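Caixinhas e bisnagas: separação em três bandejas
LEIA-ME

Oi! Se você chegou até esta pasta, provavelmente quer saber o que são essas caixinhas, por que as bisnagas ficam de cabeça para baixo e onde diabos foi parar a lista de itens. Vou tentar responder a tudo, mas aviso que escrevo do jeito que falo e que a versão enxuta deste arquivo (a da Itziar Aranda, muito mais organizada do que eu) fica na pasta irmã, chamada Irkar.

Última revisão deste texto: 17 de novembro de 2025.

O que tem aqui

O conjunto se chama Clandora e reúne imagens de uma tarefa bem caseira: separar embalagens pequenas em recipientes de plástico, por tipo. Caixinha de papelão vai com caixinha, bisnaga vai com bisnaga. São 14 sessões, todas na mesma mesa branca encostada na mesma parede branca. Cada sessão tem sua própria subpasta, com as imagens e um arquivo de anotações em texto puro. As anotações estão em português, com uma ou outra palavra em espanhol que escapou quando o Emiliano Figueroa estava com pressa.

Os recipientes

São três, em fila. Na ponta esquerda vai a bandeja amarela rasa, no meio a azul e na direita a caixa amarela mais funda, a que tem o recorte de alça. Nas anotações elas aparecem como AR, AZ e AF (amarela rasa, azul, amarela funda), e eu peço perdão a quem vai confundir AR com AF, porque eu mesma confundo toda semana. Já pensei em renomear, mas metade dos scripts do Prolanell depende desses códigos e me faltou coragem!

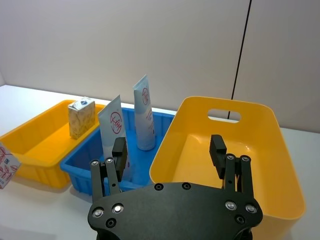

Uma caixinha na bandeja amarela, duas bisnagas brancas na azul.

A posição das bandejas varia um pouco de sessão para sessão. A gente encosta uma na outra no olho, sem gabarito, e às vezes a amarela rasa fica bem torta. Deixei assim de propósito: na vida real as coisas ficam tortas. Se o seu uso precisa de bandejas alinhadas, filtre pelo campo "alinhamento", que vale "bom" ou "torto" e foi preenchido à mão (por mim, tomando café, então tenha paciência com os casos duvidosos).

As caixinhas

Usamos embalagens pequenas de papelão com topo dobrado em bico, daquelas que lembram caixinha de leite ou de suco. Escolhi esse formato porque ele dá uma discussão boa sobre o que é "em pé". Uma caixa retangular comum tem seis lados bem comportados; essas têm um telhadinho, e o telhadinho tem frente e lado. Nas anotações, "em pé" quer dizer apoiada na base, com o bico para cima, e não importa para onde a estampa está virada. Se tombou, é "deitada". Se ficou escorada na parede da bandeja, é "apoiada", uma categoria que inventei na segunda sessão e apliquei retroativamente na primeira.

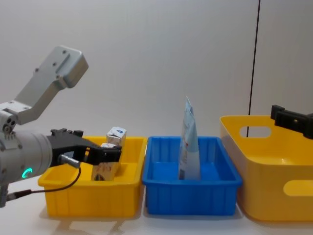

Duas caixinhas na bandeja rasa, a de trás em pé e com o topo passando da borda.

Sobre as estampas: a lista completa está em itens.txt, com um apelido para cada embalagem. Os apelidos são nossos e não têm nada a ver com o que está impresso no papelão. "Outono", por exemplo, é um apelido que pegou na primeira tarde e ficou. Se você for usar os apelidos como rótulo de classe, leia a lista antes, porque duas embalagens trocaram de apelido no meio do caminho e os arquivos antigos guardam o nome velho entre parênteses.

As bisnagas

Vou confessar que as bisnagas são minha parte favorita do conjunto e também a que mais deu trabalho na anotação. O problema é decidir o que é cima e o que é baixo. Para muita gente, a tampa é o topo, ponto final. Só que na prateleira do banheiro lá de casa elas moram apoiadas na tampa, e foi essa convenção que venceu a discussão com a Itziar (eu insisti bastante). Então uma bisnaga como a da bandeja azul, que se equilibra na tampa com a ponta achatada para cima, conta como "em pé" em todos os arquivos. A posição contrária não existe como categoria: se alguma aparecer assim, anote como "outra". Deitada é deitada, sem mistério, e a gente registra ainda para que lado aponta a tampa quando dá para saber.
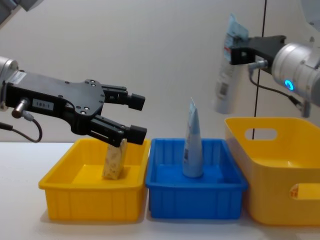
As anotações de espaço foram a última coisa que acrescentei, depois que o Marín (o projeto vizinho, que cuida de armazenamento) pediu algo que dissesse se uma bandeja "ainda cabe mais". Comecei tentando medir centímetros e desisti rapidinho. O campo "folga" tem três valores: "sobra", "justo" e "cheio". Uma bandeja amarela com um único pacotinho bege em pé lá no fundo, por exemplo, é "sobra" sem pensar duas vezes, e a azul ao lado, com uma bisnaga só no centro, também. O "justo" é mais subjetivo: marque quando dá para pôr mais um item, mas você precisaria mexer nos que já estão lá. Nos casos de dúvida valeu o voto de quem estava anotando.

Como ler as anotações

Uma linha por item visível, com os campos separados por ponto e vírgula, nesta ordem: apelido, recipiente, postura, folga do recipiente, observação livre. Itens fora das bandejas levam "mesa" no campo de recipiente. Item que aparece só pela metade entra também, com "parcial" na observação. Não pule essas linhas parciais achando que são erro, por favor!

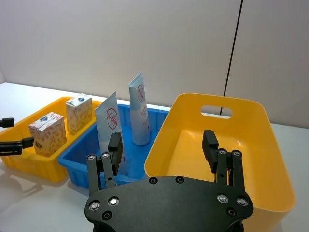 Problemas conhecidos

O campo "folga" está em branco nas duas primeiras sessões, que são anteriores à ideia. Pretendo preencher em janeiro.

Embalagens com estampas parecidas foram trocadas entre si em cerca de 15 linhas. Corrigi as que achei, mas se você topar com mais alguma, me mande o nome do arquivo e o número da linha.

A observação livre é livre mesmo. Tem abreviação, tem letra faltando e tem um recado do Emiliano para mim sobre fita adesiva que decidi não apagar.

Contato

Escreva para a lista do Prolanell com "Clandora" no assunto. Eu leio tudo, e dúvidas sobre o formato dos arquivos a Itziar costuma responder antes de mim.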